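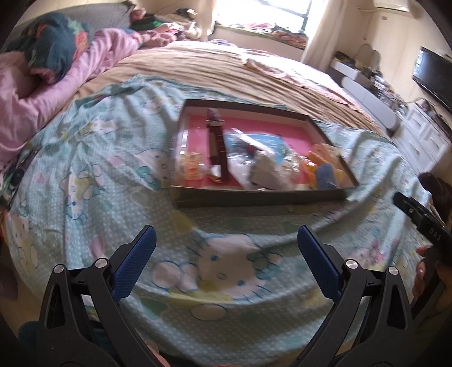

Small Things, Kept: the boxes of our house

Welcome to my gallery. I am Constanza Núñez and I live in Rurndale with my aunt Yamila and my two cousins. Since May we are putting in order all the small things of the house, one box at a time. My aunt says that a drawer is a place where things go to sleep, so we use open boxes, which let us see what we have.

The rule is simple. Each person takes one shallow box to the bed, puts inside what he or she wants to keep, and leaves the rest for the others to choose.

The box with the pink bottom
Brown on the sides and bright pink inside. In it there are a wristwatch with a long maroon strap, a blue card or booklet in a clear bag, and a small orange and yellow packet. Many of these things are still in their plastic, and I like how it shines.

The bedsheet
Light blue with white dots, and Hello Kitty in the middle with her bubbles. My cousin Celeste chose it when she was seven and she does not permit us to change it. It is very soft now. We always do the sorting on this bed, as it is next to the window and the light is good until four in the afternoon.

Some notes for those who wrote to me

Gervasio Maldonado asked if we throw away the plastic bags. We keep the ones that close well and the others go out with the recycling.

Barnabás Deák asked where to find shallow boxes. We bought ours in Binley, in the shop beside the bus station, and they cost 400 each. The deeper ones are 700, but in a deep box the small things go to the bottom and you must empty everything to find one of them.

For watches, I recommend to lay the strap straight and not to fold it. My aunt kept one folded for many years and the leather has broken near the buckle.

The next boxes will be those of the kitchen: buttons, candles, string and keys. We have a lot of keys and we do not know all the doors. If you have also a box that you like, please write to me and tell me what you keep in it.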